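当サイトではクッキーを使用しています。閲覧を続けると、クッキーの使用に同意したものとみなします。[同意する] [設定を変更]

プレスリリース
2020年2月15日
株式会社Korier

ガラス器具の持ち替え、ロボットハンドにお願いすることにしました 分析ラボで「Prarkex」の運用を開始

この記事は約3分で読めます

こんにちは、Korierで広報を担当している私です。ふだんは製品のお知らせばかりなのですが、今回はうちの分析ラボの話をさせてください。水質検査の前準備で使うガラス器具を、多指ハンド付きのロボットアームに扱ってもらう取り組み「Prarkex」が、いよいよ日々の業務に入りました!

うちのラボ、器具の出し入れがとにかく多いんです。昨年5月にひと月分の記録をとってみたら、ビーカーとフラスコを手で持ち替えた回数が3,617回。数字を見た本人たちがいちばん驚いていました(私も二度見しました)。分析が好きで入社したのに、午前中はずっと器具を並べている、という声は前から聞いていたんですよね。

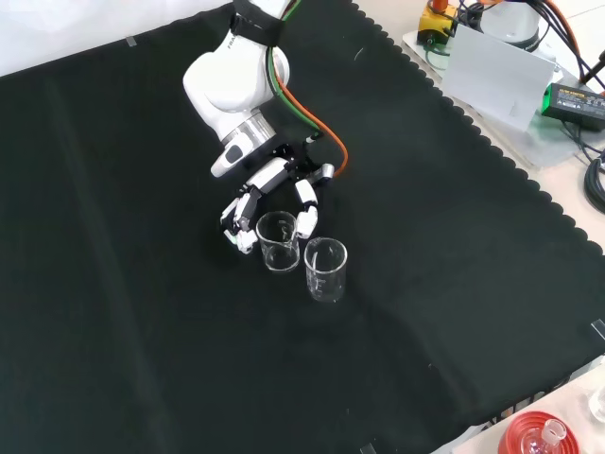
そこで、ハンドの制御ソフトを手がけるSteltell社と、ラボの動線設計が得意なRamasamy社に声をかけて、三社で進めてきました。最初に決めたのは、器具を買い替えないこと。ロボット専用の容器にすれば話は早いのですが、それだと人が手伝うときに困ります。いつもの注ぎ口付きのビーカーをそのまま使う、というのがラボ側からの唯一の注文でした。Steltell社の皆さん、その節は無理を言ってすみません……。

2つ並んだビーカーの片方だけをつかむ動作は、とくに時間をかけたところです。間隔が狭いと指が隣に触れてしまうので、指の入れ方を何通りも試しました。現在、対象にしている器具は13種類。準備作業のほぼ70%をロボットが受け持っています。
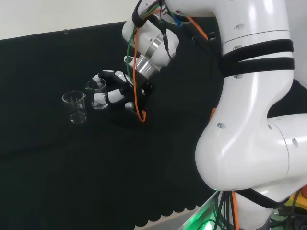 ビーカーに指を添える「Prarkex」の多指ハンド(Korier分析ラボ)

では人の仕事はどうなったのか。ここ、いちばん聞かれます。ラボの人数は減らしていません。朝の準備が87分短くなったので、その時間は測定データの確認と、後回しになりがちだった手順書の見直しにあてています。新しく「ロボット当番」もできました。動作の順番を組んだり、うまくつかめなかったときの記録をつけたりする役目で、週ごとに交代です。最初は遠巻きに見ていたベテラン勢が、今は当番表の順番を気にしているのがちょっとうれしいです。

もちろん、まだお任せできない作業もあります。薬品の入った容器は引き続き人が扱いますし、欠けたガラスを見分けるのも人の目です。手首への負担についても、社内アンケートを続けながら様子を見ていくつもりです。

次は洗浄後の器具を棚に戻す工程に取りかかります。棚の奥行きがばらばらなので、Ramasamy社とはいま棚板の高さの話ばかりしています。見学のご希望は、Korier広報窓口までお気軽にどうぞ。少人数でしたら、当番のメンバーがご案内します。

関連するお知らせ
・Korier分析ラボ 見学受付の再開について
・Steltell社との共同開発契約を締結しました
・検査依頼フォームが新しくなりました
・Ramasamy社と考える、疲れにくいラボの動線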